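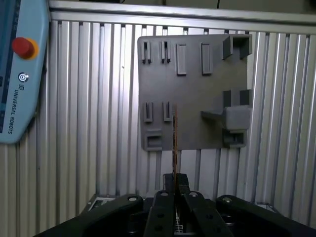
Speaker notes – "A Place for Every Board"
Drumton makers' evening, March 7, 2022

Slide 1. Hello and thanks

Say hi, thank Grethe Vídalín for the projector and for letting me go on first. Quick show of hands: who has a drawer at home with bare circuit boards sliding around in it? Keep your hand up if you've ever snapped a pin off one. (Wait for the laugh, then put my own hand up.)

Slide 2. How I got into this

I'm Deepika Kandasamy and I love holders. Slots, brackets, little ridges that grip a thing by its edge – I could talk about them all night, and Grethe has given me 53 minutes, so watch out!

Started in February last year at the Pumico repair bench. We had boards in shoeboxes, boards in sandwich bags, boards under other boards. Tell the story of the amplifier board we looked for all afternoon and found under the kettle.

Slide 3. Why a slot

A board is thin and flat and it wants to stand up. Lay it down and something gets put on top of it. Stand it in a slot and you can see the edge, grab the edge, and leave the parts on its face alone.

Pass around the sample slots now. Start them on the left side of the room, because last time the right side kept them.

Two ridges and a gap, that's the whole idea. But the gap is everything! Too tight and you end up wiggling the board to get it out. Too wide and it leans. Print a short test piece first, try your real board in it, change the gap, print again. I went through 3 test pieces on my last one and enjoyed every minute.

Slide 4. Plate on the wall or box on the bench?

I'm a wall person. A plate on the wall keeps the bench clear, and you can put different holders side by side on it. Nguyen-Tran, the shop downstairs, went with boxes and they're very happy, so ask them too.

Things to decide before you draw anything:
- which edge of the board has no parts near it
- whether you reach in from above or from the front
- how much room your fingers need between neighbors

Don't rush the last one. My first plate looked beautiful and I couldn't get a thumb in anywhere.

Slide 5. The Trimudton wall

Good place to slow down. They had nearly 504 boards to house and did it one plate at a time, using each plate for a while before printing the next. Mention the matte finish, much easier on the eyes under bench lights – and scratches hardly show.

Slide 6. Your turn

Blank cards are on the back table. Draw the outline of one board you own, mark the bare edge, and sketch a slot for it. I'll come around. Calipers are in the blue tin, please bring them back to the tin.

If there's time: questions about snap-in brackets. If not, Grethe starts at half past.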